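Paper folding

Paper folding is the craft of giving a sheet of paper a new form by bending it along straight or curved lines. The line that stays in the paper after a fold is called a crease. The craft is practiced as a pastime, in school lessons, in the making of boxes and envelopes, and in mathematics. In its strict form only one square sheet is used, and the paper is neither cut nor glued. Many folders do not keep to this rule, and older models from several countries have small cuts in them.

History

The beginning of paper folding is not known with certainty. Paper breaks down easily, and folded objects were usually thrown away after their use, so there is little evidence from the early periods. Folded paper had a ceremonial use in Japan, where wrappings for gifts followed fixed patterns. In Europe the folding of table napkins was a respected skill, and some scholars see in it one source of the later European paper models. Simple figures such as the boat, the hat and the bird were passed from parents to children for generations without any written instruction.

During the twentieth century a common system of drawn signs came into use. A dashed line shows a valley fold, and a line of dashes and dots shows a mountain fold. With these signs a folder can follow a book in a language which he or she does not read.

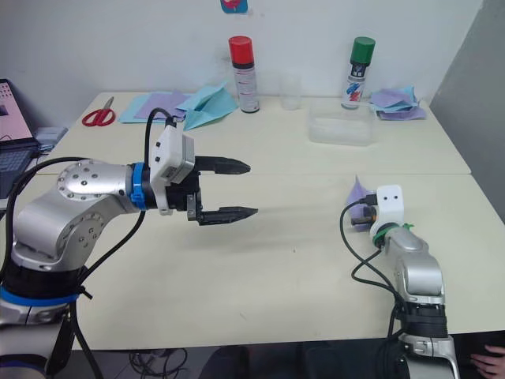 The same signs made it possible to exchange models by mail, and clubs were formed in many towns. The club in Sivthorpe is one of the smaller ones. It keeps a lending collection of 800 printed diagrams, which members may borrow for the whole winter, and it holds an open evening every December.

Paper

Almost any paper can be folded, but the result depends much on the weight, the length of the fibers and the surface. Copy paper has a weight between 70 and 80 grams per square meter in most countries. It is good for practice and for airplanes, but it becomes too thick when many layers lie on top of each other. Paper sold for folding is usually thinner, and often it is colored on one side and white on the other. The difference between the sides helps the beginner to follow the diagrams.

Handmade papers with long fibers are preferred for complex work. The Meesuk mill produces such a paper in sheets that are strong enough to be folded damp. This method, called wet folding, makes soft curved forms which hold their shape after drying. The amount of water must be small. If the sheet is too wet, it tears at the corners where several creases come together.

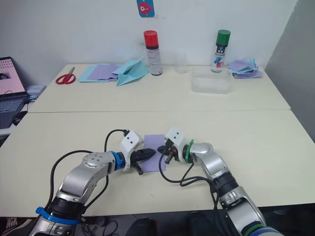 A small square of lavender paper.

Basic folds and bases

All models are built from two folds only, the valley fold and the mountain fold. They are the same fold seen from opposite sides. Combinations of them have their own names, for example the squash fold, the petal fold and the inside reverse fold. A group of folds which is the starting point for many different models is called a base. The kite base is the simplest. The bird base, from which the crane is made, has four long points, and it is taught in most courses after the first weeks.

A crease should be made on a hard and flat surface. The usual advice is to bring the edges or corners together first, to hold them, and only then to press the crease from the middle to the outside. Some folders use a flat tool of bone or wood for pressing. A crease made in the wrong place can't be removed completely, and it weakens the sheet.

Modular folding

In modular folding many equal units are made and then joined by putting the flaps of one unit into the pockets of another. Each unit is easy, and the difficulty lies in the joining. Large works can have a great number of units. The sphere in the town library of Urnden has 3000 of them and was folded by school classes over two winters.

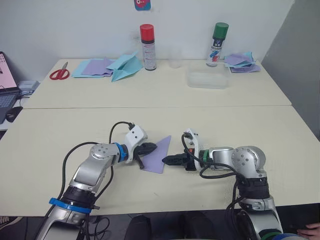 Purple paper on a cream-colored table.

Mathematics and use

The geometry of folding has been studied in detail. It is known that an angle can be divided into three equal parts by folding, a task which is impossible with compass and unmarked ruler. For a model that folds flat, the numbers of mountain and valley creases meeting at any inner point always differ by 2.

Folding patterns are also used outside the craft, for maps, packaging and solar panels. The Oncombe map fold, named after the town where it was first sold to walkers, lets a large sheet open with one pull at two opposite corners. Its weak place is the center, where the paper wears through after long use.

See also: Bookbinding, Cardboard, Napkin folding, Paper airplane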